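Plugging away: what two arms learned from a table full of power strips

If you've walked past the back bench lately and wondered why it looks like the bottom drawer of everyone's desk, you've found our favourite project of the year so far. The Sovorton group has been teaching a pair of robot arms to sort out power strips, adapters and cords, and the newest results are good enough that we asked Matěj Kováčik to sit down and take us through them.

Some background first. A lot of work on two-armed robots uses tidy, solid objects, blocks and cups mostly, and there are good reasons for that. They stay the shape they were when you picked them up. A power strip doesn't play fair. One end is a stiff bar and the other is a cord that swings, drags and catches on its neighbours, so moving one thing on the table often moves three others. A plug has to go into its socket straight, and a cord that's pulling sideways will spoil the angle every time. Matěj had wanted to work on that mix of stiff and floppy for ages, and last winter he finally got the bench time.

The method is called Rorkus, and the main idea is lovely and simple. Older versions of our system learned from whole demonstrations, start to finish: a person guides the arms through the full job, the network watches, and you hope it picks up the bits that matter. Rorkus still starts that way. But once it has a rough skill, it tries the job by itself and keeps an eye on how sure it is about its next move. When that confidence drops, it stops and asks for help, and a person takes over for just those few seconds. The short corrections go back into the training set with extra weight, and away it goes again.

So the person isn't spending an afternoon showing the robot how to reach across a table (it's fine at that!). They're spending it on the fiddly moments, like when a plug is nearly in line with the slots or when a cord has been picked up too close to the bend. Matěj reckons most of what the arms now know about cords came from clips shorter than a sneeze.

The numbers, then. The team started with 200 full demonstrations and added up to 1000 of the short corrections. With the full demonstrations alone, the arms finished 43 per cent of their test runs, where a run means clearing a named strip from the clutter, turning it to face the right way and seating one adapter in it. With the corrections added, the rate climbed well past that, and most of the gain came early. The second half of the corrections helped much less than the first, and we think that's as useful a finding as the headline one, as it gives us an idea of when to stop.

The part that got everyone out of their chairs was something the team hadn't set out to teach. With corrections in the mix, the arms began sharing work in a new way. One would hold a strip steady by its body while the other dealt with the adapter, and if a cord was in the road, the holding arm would nudge it aside first. You can find hints of this in the demonstrations if you go looking, but it was never a labelled step. Matěj played us the same run 2 times in a row because we didn't believe it the first time.

There's plenty left to do. Colour is one sore spot. The training objects were bright on purpose, so the cameras would have an easier job, and performance dips when everything on the table is white. Bundled cords are another. The arms treat a tied bundle as a single lump, and that works nicely until a loop slides under a neighbour. Small adapters lying with their prongs sideways also cause grief, and at the moment the system often asks for help before it has even touched one. Matěj is quite happy about that last bit — asking early beats bending a prong.

Next up is a move to the Flondus benches, where the lighting is different and the arms are mounted a little farther apart. If Rorkus holds up there with only a small top-up of corrections, we'll have a much stronger case that the skill travels. The write-up should be ready to share in December, along with the training code and the clips of failed runs, which are well worth a look if you work on anything with a cord attached. Anyone who'd like to try guiding the arms can put their name on the sheet outside the Šindelář room. Mornings are quietest, and you'll get the hang of the controls faster than you'd think.

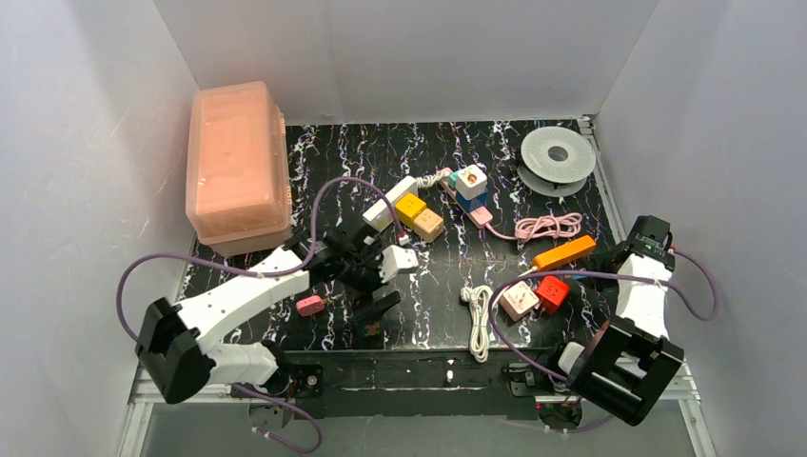
The two-arm bench, with power strips, cube adapters and bundled cords on the table.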